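Pre-closing walkthrough, Kustia Apartments, unit 12
My notes for Rekha

Front door and deadbolt: OK. Sticks a little, I can live with it.
Smoke alarms: hall OK, bedroom chirping. Needs a battery before we sign!
Windows: all open and lock except the small one in the bath (painted shut, and I really leaned on it).
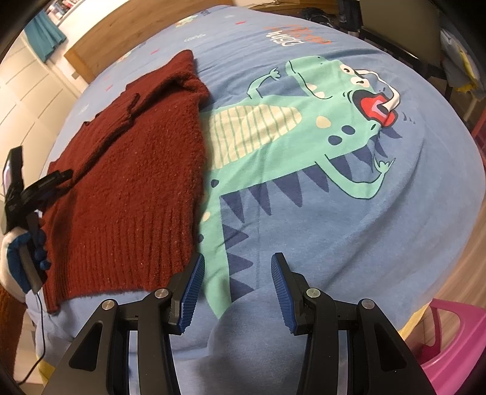
Bedroom outlets: three good, one dead by the closet. Wilma Prins at Leemans says the seller will fix it, but I want that in writing.
Water heater: no leaks, strap is loose. FAIL for now.
Balcony rail: solid. I shook it hard, sorry neighbors.

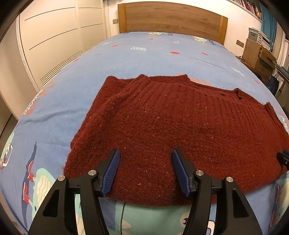

Stairwell lights: two out on our landing. That's the HOA's job, and at $232 a month I'd say they can swing a couple of bulbs.
Garage gate: reverses fine when blocked.
Still open: permit for the kitchen rewiring. I've asked Wilma twice.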